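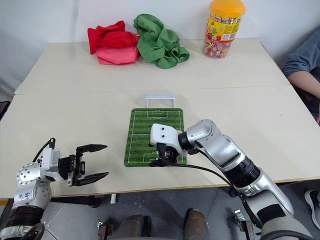
Tabletop soccer corner, progress to June 1, 2006

Hi all at Avau! The green mat is finally down on the big cream table, and I'm so pleased with it (striped like a proper field, white lines and all). The little white goal stands just past the far end. We still need a second goal for the near end, and Skaria has promised one in six weeks.

Spending so far is almost 60 dollars, mostly the mat. I'd like to try 3 short game afternoons at the Trornine room before we fix the rules.

Still to do: balls, a scoreboard, somewhere to roll up the mat. The next report comes in November.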